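Can a Machine Do It Yet? Chores, Shop Jobs and How to Get Ready for Help

November 5, 2021

Every time I write up a cleaning or shop tip, somebody writes in to ask whether a robot could just do it for them. I love this question! I have been following home and shop automation for years, I've tried plenty of it, and I'm happy to report that the answer changes a little every time I look. So here is where things stand, chore by chore, with tips for getting good results from the machines we have and for handling the jobs that are still yours.

Floors: yes, go for it

Robot vacuums are the real success story. Ours runs every morning while the coffee brews and picks up more dog hair than I ever did with the upright.

Do a quick pickup the night before. Socks, charging cords, the fringe on a rug and the dog's rope toy are the usual trouble. I keep a basket at the bottom of the stairs and everything on the floor goes in it, no sorting.

Tie up your blind cords and tuck lamp cords behind the furniture with a bit of painter's tape or a clip.

Empty the bin after each run if you have pets. Once a week, flip the thing over and cut the hair off the brush with a seam ripper, which works far better than scissors.

Mopping models do fine on a light film of dust and footprints. For dried jam, lay a damp rag on the spot for a few minutes first, and then let the robot have it (or just wipe it up, you're already down there).

Dishes: halfway

Your dishwasher is a robot. I'll stand by that! It washes, rinses and dries while you sleep. Loading and unloading are the part we all want gone, and at home that's still hand work. Wet glass is slippery, bowls nest together, and every rack is different.

What helps is loading so that unloading goes fast. Sort the silverware by basket section, forks with forks, and you can grab each bunch in one fist. Put the plates on the side nearest their cupboard. My unloading time went down to almost 2 minutes once I moved the everyday mugs to the shelf right over the machine.

Laundry: washing yes, folding not yet

Folding is the one I get the most mail on. A towel has no fixed shape. You pick it up by what you think is a corner and it's the middle of an edge, and you fix that without even thinking. A machine has to find the corner, shake out the cloth, find the next corner and not lose the first. There are research arms that can fold a towel, and watching one work is great fun, but I wouldn't give up your folding table.

Until then: fold straight from the dryer, towels first while they're warm and flat. Match socks by pinning them together before they go in the wash. And stop folding cleaning rags altogether. Mine get stuffed in a drawer and they clean exactly the same.

Tabletop jobs: getting close

Sorting screws, putting caps on bottles, setting parts in a tray, wiping down a counter. These are jobs where the work stays in one place and the reach is short, and this is where I think a pair of small arms will earn its spot first. Two matter more than you'd guess. Try opening a jar or threading a zip tie with one hand behind your back and you'll see why.

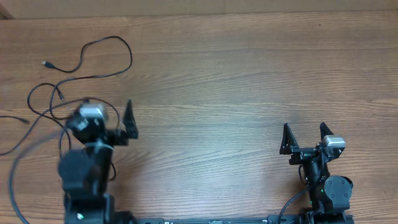
Two arms, open grippers and a lot of clear tabletop. The cables at left could use a couple of clips.

I have a soft spot for setups like this, and they have a lesson for any workbench, with or without motors on it. Bare surface is worth more than another tool. Before you start a job, clear the middle of the bench completely and put back only what that job needs.

Cables deserve their own few lines:

Run every cord off the back or the side you don't work from, and leave enough slack for anything that moves to go through its full swing.

Coil the extra in one loose loop and hold it with a hook-and-loop strap. Zip ties are fine for cords that never change, a nuisance for the rest.

Label both ends. Masking tape folded over into a flag is plenty.

Keep unplugged leads in a drawer. A spare cord left on the bench always ends up under the thing you're measuring.

If you have glare on a shiny top, move the lamp to one side and bounce it off a wall. It's easier on your eyes, and cameras get along better with soft light too.

The shop floor: depends on the job

My Doster Street garage shop is small, so I don't have a factory's problems. Machines are wonderful at doing one thing 127 times in a row. They're much less handy when you make one birdhouse, then one shelf, then fix a chair.

Good bets for a small shop right now: a dust collector that kicks on with the saw, a timer on the air compressor, and a small computer-run router if you repeat patterns. I cut 37 drawer pulls on one in August and they all matched. Sanding the edges was still me and a folded square of 220 paper.

Poor bets so far: sweeping up around table legs and lumber piles, putting tools back, and anything that starts with "find the good pencil."

Before you buy anything

Time the chore for a week. If it takes less than 20 minutes a week in total, a better hook or a closer shelf will probably do more for you than a gadget.

Count the setup and the cleaning as part of the machine's time.

Check that you can buy brushes, belts and filters separately.

Next up on the page: getting pine pitch off saw blades, plus the reader trick with the muffin tin.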